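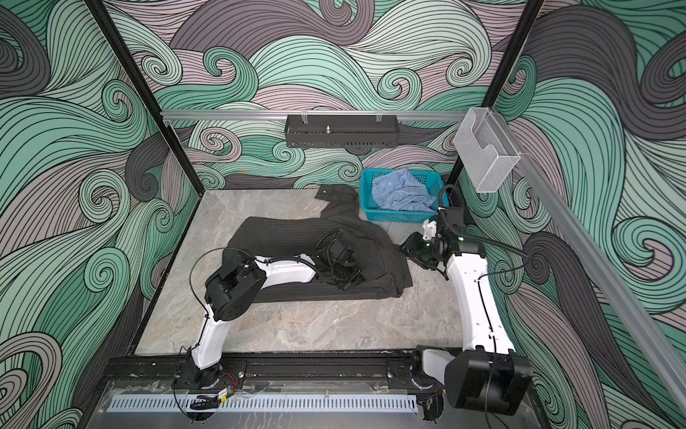
Despina Tsoukalas wrote in to say that her cantilever umbrella lasted one season before the tilt handle went, and she wanted to know if the Brasberg Cetoletti was any better built. Several other readers have asked for a review of it too. I bought mine in August of last year, so it has now been through two summers of regular use.

Last updated: 2020-10-10
Reading time: 4 minutes

I paid $379 for the umbrella. That did not include a base, a cover or a light kit. The canopy is ten feet across, octagonal, with a single vent at the top. The pole stands off to one side and the canopy hangs from an arm, so you don't need a table with a hole in it. Ours goes over a sectional where a center pole would be in the way.

Assembly

The box is long and heavy and you will want a second person to lift it out. The pole comes in two pieces that bolt together with the hex key supplied. The bolts were all there, plus one spare. The instructions are mostly drawings, and step four shows the crank housing facing the wrong way. If you follow it, the handle ends up pointing at the canopy and you have to take the bolts out again. I did this.

The cross base has to be weighted down. Brasberg recommends four filled corner weights, sold separately. I bought a Whitcombe set, which weighs 102 pounds filled with sand, and that was not enough. On a breezy afternoon the whole thing rocked. I added two concrete pavers per corner and it has stayed put – plan on spending more for this than you expect.

Opening and closing

The crank is smooth and takes little effort. My mother-in-law, who has arthritis in both hands, can open it alone. The tilt works by a separate grip on the pole with five positions. In the first year it clicked firmly into each one. By this summer the lowest position had started to slip when the canopy was fully out, and I no longer use it. The other four still hold.

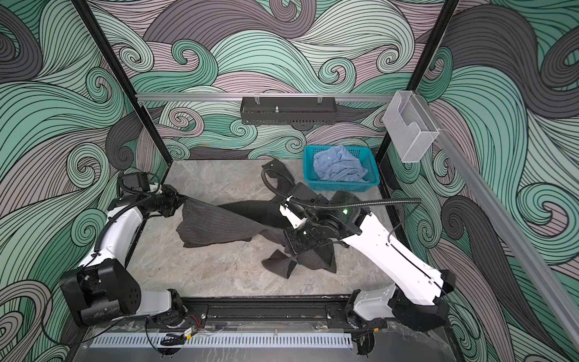 The canopy also rotates on the base with a foot pedal. I use this more than the tilt. In late afternoon the sun comes in low past the garage, and turning the umbrella a quarter of the way covers the whole sofa until dinner. The pedal is stiff with bare feet and fine with shoes on.

Fabric and frame

I chose the dark green. It has faded a little along the top edge, where it gets sun all day, and hardly at all elsewhere. Water beads up in a light shower. In a long rain it soaks through at the seams and drips, so don't count on it to keep cushions dry. Bird droppings came off with dish soap and a soft brush.

The frame is powder-coated aluminum. There is a chip near the pedal where I hit it with the mower and no rust on the steel bolts so far. One rib tip popped out of its pocket in a gust this spring. It pushed back in by hand, but the stitching there is looser now.

Customer service

I emailed Brasberg about the slipping tilt. Sigrun Dahlgren replied in four days and offered a new grip for the price of shipping. The part is still on back order.

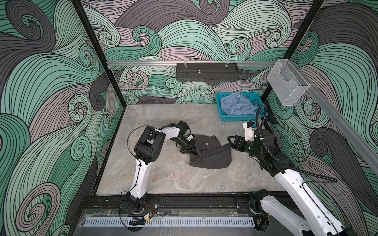
Should you buy it?

If your yard is fairly sheltered and you will open and close the umbrella every day, I think it is worth the money. In an open, windy spot I would go with a center pole model instead, and save some of the cost of the base. The Prarkent is cheaper and has a better tilt, but it doesn't rotate and the canopy is a foot smaller. I'm keeping the Cetoletti, and I'll add a note when the grip arrives.

Contact | © 2020 | Back to top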